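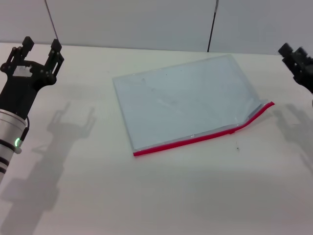 Figure 1. Two-finger parallel gripper, shown open.

3.2 Cover Songs and Album Placement

The sample consists of 125 soul and rhythm-and-blues albums from the Horgan Collection, each containing at least one song previously released by another performer. Compilations, live recordings and holiday albums were left out, the last group being mostly December releases with a largely shared repertoire. A song was treated as a cover only when the earlier version had been sold commercially. Songs written for one singer but first released by another were set aside and are discussed in Section 5.

Of the albums in the sample, 79 place a cover within the first three tracks. The pattern is strongest among the smaller labels. Pirkgate, whose singers rarely wrote their own material, often opened a record with a song listeners would already know from the radio. Clestton followed a different practice and tended to hold covers for the second side, where they were given longer arrangements and slower tempos.

Changes to the songs themselves were coded under four headings: key, tempo, lyrics and form. Changes of form proved the hardest to judge. A repeated closing section, for example, may be a new addition or only a fuller version of a passage that faded out early on the first recording. Two listeners coded every track separately, and 9 tracks on which they could not agree were removed from the analysis of form – though they remain in the counts for key and tempo.

Lyrics were altered on 53 of the albums. Most of these changes are small, such as a pronoun or a place name, but several Nuso recordings add a full spoken verse. Sleeve notes seldom mention the additions, and the writing credits were left as they stood on the earlier release.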